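Chapter 4
Bins, Boxes and the Trouble with Corners

I learned to pack from a man named Wilmer Villca, in the back of a mail-order warehouse in Brernwood, the February I dropped out of college for the first time. On my opening shift he handed me a deep bin and a pile of stuff (mugs, shoe trees, a bicycle bell, two bags of rice) and told me to get all of it in with the lid shut. I managed a bit more than half. He tipped everything out on the floor and said, "Now look at the bin for a while."

So that's where I'd like us to begin, looking at the bin. We'll get to the goods in Chapter 5, and I promise there will be plenty of them! For now I want you thinking about walls, floors and corners, and about how you reach them. A shallow tray forgives almost anything. You can see the whole bottom, you can come at it from any side, and your knuckles stay in one piece. Make the walls taller and you lose all that pretty fast. You're working straight down, and whatever does the reaching has to fit between the sides along with whatever it's holding.
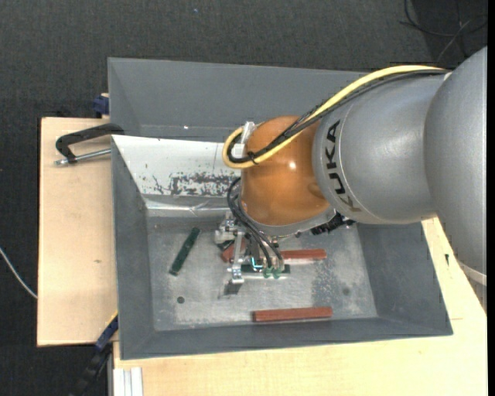 Figure 4.1 Reaching down into a deep gray bin set on plywood.

Whenever I get a new container I try the same little test, and you should too. Put one small thing flat on the bottom, right in a corner, and pick it up again. Then do it with something tall standing next to it. You'll notice that your hand wants a path in and a path out, and that the path takes up room you were probably planning to fill. I call that room the reach space. Wilmer called it something ruder.

Reach space is the main idea of this chapter, and it explains a lot of packing habits that look like fussiness from the outside. It's why you fill the far corners first and leave yourself a gap in the middle till late. It's why flat things go down early, while you can still lay them flat. And it's why the Doduneo warehouse, where I worked later on, bought 800 bins with straight walls and then spent a whole winter complaining about them (me included, loudly, most of all on Sunday nights). The walls were fine on paper. We just couldn't get our fingers around anything that sat against them.

In Section 4.1 we'll measure a bin from the inside, and you'll need a ruler, a pencil and any box you have at home, as long as it's deeper than your hand is long. Section 4.2 takes up corners. Section 4.3 is the long one, on what order to put things in, and I'd read it with the box beside you. Leave the lid off until I say so.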